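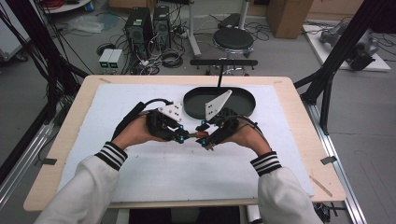 *A white board and a black tray. Photo: Saron Gebreyes*

I have a white foam board on my table at home too, and I'd like to defend it.

My sister-in-law, Feng-yi Tang, thinks a table should be seen. She paid good money for hers, light wood, from a shop in Ikeston, and she lets you know the grain is real. You may put a glass on it if you ask first. Mine has been under foam board since September, held at the sides with two clips, and I have glued, cut, sorted and spilled on it without asking a soul.

The board is ugly. It picks up specks and gray smudges, and after a few months it looks like a map of someplace you wouldn't visit. Fine. A new one costs me 7 dollars. Refinishing Feng-yi's table cost her 828, and that was for one ring left by one mug.

I'd also speak up for the tray. A small part on bare wood is a small part on its way to the floor, and I have spent whole evenings down there with a flashlight, among the cables. A raised rim fixes most of that. Mine is oval, came with a roast chicken, and holds 56 screws from a clock I still intend to put back together.

Feng-yi says company will think I'm in the middle of something. I am. Company can eat on the couch.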